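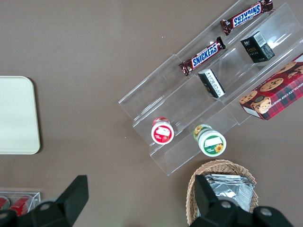 **Wednesday, shelf tidying**

Koen wants this written up as "restocking." I'd call it tidying a snack shelf, which my nephew does for free.

Clear acrylic steps again. Pantelis thinks the see-through edges bother the depth estimate and I agree, but a shop won't repaint its displays for us. Snickers on the top step, small boxes in the middle, the two little lidded tubs at the bottom. The shortbread box is half on the rack, half off. A person would nudge it straight without looking. Our planner has no idea what "straight" means for a box that size — see Tirnero notes.

Foil packets in the basket: still my bet for worst item. Shiny, crinkled, stacked.

Mukix quotes more than 1,000 picks between faults. Picks of what? I'd like to see them try foil.

To do:
- Koen: matte tape on step edges, compare depth
- me: grip force for wrappers, 2 settings
- ask Grewal about softer fingertips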